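Search this site
Search

The Desk in the White Room

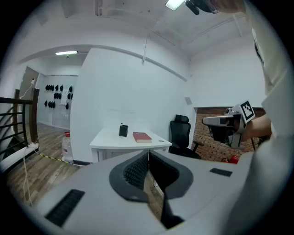

Engelbert Fuchs believes a desk should be judged at the end of a day, when its owner has gone home and the work has stopped. Show him a desk in the evening, he told me on the telephone, and he will tell you if tomorrow starts well.

I have written about office furniture for a long time and I did not expect to change my opinion about the plain white desk. For years I found it a cold thing. It is sold everywhere, it looks the same in Pidau as in Bergeron, and in the catalogues it always carries one plant and one cup that nobody will drink from. But this winter I had to arrange a small working room of my own, and I started to look at these desks with more patience.

The desk in the photograph has very little on it: a black pen holder with a pen in it, a red hardcover book lying flat, a small round grey object near the front corner. Behind it there is a black mesh chair with a high back and a headrest. The partition wall and the ceiling are white, and so the red book does the work which a painting would do in another room. I looked at it for longer than I wanted to.

White furniture against white walls has a practical side. In a small room the desk seems to take less space, and a lamp of normal strength is enough for reading. The difficult part is that every object shows. A brown desk forgives you a paper clip, a receipt, the cap of a lost pen. On a white one the same paper clip looks like a decision. My sister, who bought a white table from Westetti in April, complains that she has become a person who wipes. I have also become this person, and I mind it less than she does.

Fuchs gave me his method, and I tried it for several weeks. Everything leaves the desk and goes into a box on the floor. You then work as usual, and an object may come back only when your hand goes looking for it. The box stays in the room, so there is no panic. After a few days the things on the desk are the ones you use, and the rest can be sorted with a calm head.

In my case the first thing to return was a pen, and the second was the notebook. The stapler stayed in the box. So did a brass ruler that I always considered important to me, and 44 business cards, most of them from people whose faces I cannot remember. I counted the cards because I was ashamed of them. The telephone charger came back after one hour.

The pen holder is a more interesting object than I thought. Most of us own one that is too large, and a large holder invites guests: dry markers, a screwdriver, a toothbrush for cleaning the keyboard. Fuchs keeps three pens and throws away the fourth when it arrives. I keep two and a pencil. If a holder looks poor with so little in it, choose a narrower one, with some weight at the bottom. A drinking glass also serves, but it makes a noise each time you put the pen back.

About the book I have a stronger opinion. One book may lie on the desk, and it should be the one you are reading or using this week. A pile becomes furniture very quickly. I had a pile of dictionaries on my left side for so long that I rested my elbow on it, and when I took it away my shoulder complained for two days.

Then there is the chair, where people spend their money first or last, depending on character. Mesh is cooler in summer than leather or foam, and it is easy to clean with a soft brush. A headrest is pleasant for a person who telephones a lot. For a person who writes by hand it is of small use, as the head is always forward. Armrests need attention before you buy: measure from the floor to the underside of the desk, and compare. My own chair, from a shop in Flindov, cannot go under the desk at all - the arms are around 3 centimetres too high - and so it stands always in the path to the window. I walk into it at least once every evening.

Now my room is almost finished. The desk stands with its short side to the wall, which I would recommend to anybody who has the space, and the lamp is on the left. The box is still on the floor beside the bookshelf. Yesterday I took the brass ruler out of it, measured one envelope, and put it on the windowsill, where Fuchs's rules do not reach.

Last updated: 2020-12-11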